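December, afternoon, gift box inserts

Jovita wants the round box to go back into use for the Tistdale sets. I said I'd look at it before anyone orders more foam. My feeling going in: the round ones look nice on a shelf and are a pain to pack, and I haven't changed my mind much.

Insert first. The foam is white and pressed with shallow recesses, and shallow is the trouble. Zlatko K. says the pieces "seat fine." Maybe they do with the lid on and the box flat on a table. I would like to see one after it has been through the mail. Drando quoted us 22 days for a deeper press, minimum order 189, and I don't believe the 22 days either. Last time they said 12 and we all remember how that went. 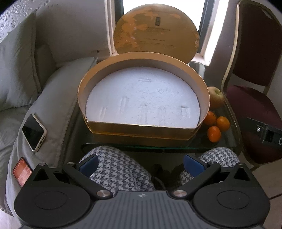 Second gripe is the layout. Slots at one side, a small square at the other, and some marks across the middle so faint I had to tilt the thing to the light to decide they were meant to be there. If a packer has to guess which piece goes where, the insert isn't doing its job. Amra thinks a printed card would fix it. A card is one more thing to leave out of the box.

The outside I can't fault. The gold-brown wall is glossy and the pale inner rim sets it off. It will also show every thumbprint, so whoever packs these wears gloves or wipes them down after. Zdenka has the good cloths.

Tried on the glass table by the window. Bad choice for judging fit, good for judging color. Redo on the bench.

To do:
- ask Plaria if they press foam at all, or only cut it
- pack 12, mail them to ourselves, open them with Jovita in the room
- find out who approved the faint marks (Tomić drawing, second page?)

Not signing off on anything until the mailed ones come back.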